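Notebook - sorting bench, Praster room
April, started 7:30 am

Carrying on from last page. Kit return sorting. For anyone at Grerkgate reading this cold: the alphabet kits come back from the schools with everything mixed, foam letters, plates, bowls, and until now two people at the long table picked it all apart by hand. 3000 letters in a normal week, more at end of term. The arm is supposed to take the letters. People keep the checking and the packing. That's the plan on paper anyway.

First thing, re-did gripper zero. Had drifted again overnight or somebody leaned on it. Wrote the offset on the tape on the controller, please don't peel the tape.

Then small letter set, plate and bowl on the table, letters off to the right of the plate. Slow speed. Want to see approach angles on the letters that touch each other before anything else. Gernel software still wants to treat two touching letters of the same color as one object. Splitting by outline helps with yellow, not so sure with the darker colors. Red on this tabletop is poor contrast, have said so before. Asked for a lighter mat, still waiting.
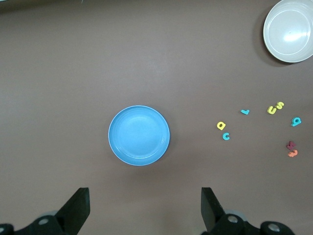 Squeeze force next. Foam is forgiving but it remembers. At the old setting the thin letters came up with a dent and the packers send dented ones to the reject bin, so we'd be making rejects faster than the schools do. Dropped to setting 4. Holds fine on the fat letters, the l is still a pain if it lies along the fingers instead of across them. Need a rotate before grasp, adds time. Fine. Time isn't the problem right now.

10:15 - talked with the two from the table over coffee. Writing it down before I forget becuase it was more useful than the morning's runs.

- They don't sort the way we programmed it. We go letter by letter, nearest first. They sweep one color at a time, then look for damage while the color is in front of them. So the damage check is free for them. For us its a whole separate step.
- Worried about pace. If the arm feeds a bin nonstop, the person at the bin can't stop to fix a label or just stretch. Wants a pause button on her side of the table, not on the controller. Agree 100%. Should have been there from day one.
- Other one said his wrists are the reason he's for it. Hates the picking, likes the packing. Doesn't want to end up "watching a machine all day" which is what the Alcaraz proposal has him doing on page one.
- Both asked about hours. I don't know. Told them I don't know. Passed it up.

Pause button: have a spare in the drawer, big one. Cable run under the table, 30 minutes job if the bracket fits. (Bracket did not fit. Drilled it. Works, stops at end of current move, doesn't drop what it's holding.)

Afternoon. Changed the order to color by color to match how they do it. Slower per letter, more arm travel, but the bins come out the way packing wants them, so the re-sort at their end might go away. Have to compare properly, 400 letters each way, same batch. Not today.

Also tried the placing height over the plate. Too high, letters bounce off the rim. Came down in steps untill they stayed put. Bowl is easier, deeper, but the fingers get close to the wall so keep the wider clearance there. Don't copy the plate numbers over to the bowl, I did that last month and spent an hour wondering.

Open:
- lighter mat
- touching letters, dark colors
- rotate before grasp for l, maybe i too
- second pause button for the packing end??
- rewrite the job sheet with the table people in the room, before Alcaraz sends the final one
- who trains on clearing a jam. Everybody at the table should, not only us. Right now a jam means phone call and wait

Left it powered down, key in the usual place. Log saved under Praster / letters / slow.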